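### 4.2 Naming colours over the phone

Our second task asked pairs of participants to agree on a paint colour without seeing each other's chart. Lykkegaard and Lashari had predicted that speakers would retreat to safe, basic terms. They had clearly never renovated with a spouse. Of the 154 pairs, 66 settled on a colour neither person had chosen at the outset, and both parties generally described this as a win.

The trouble lived between purple and pink. "Violet" was offered, disputed and withdrawn; "magenta" was treated as a printer problem. One Wirnumer pair spent 200 seconds on whether mauve was a colour or a mood, and the transcript shows no sign of progress.
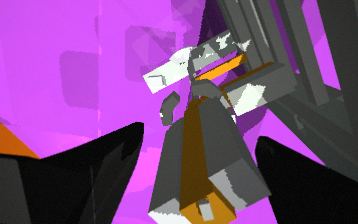 **Figure 3.** A magenta-violet background.

Grey gave us much less grief. Speakers called it grey, added "light" or "dark", and moved on with their lives. Vídalín's objection that greys are under-named in everyday speech may well be right, but our participants didn't seem to feel the loss. Brown was handled almost entirely through food, chiefly toast, with gravy a distant second. We had set up our coding scheme in July without a category for gravy, and it was revised accordingly.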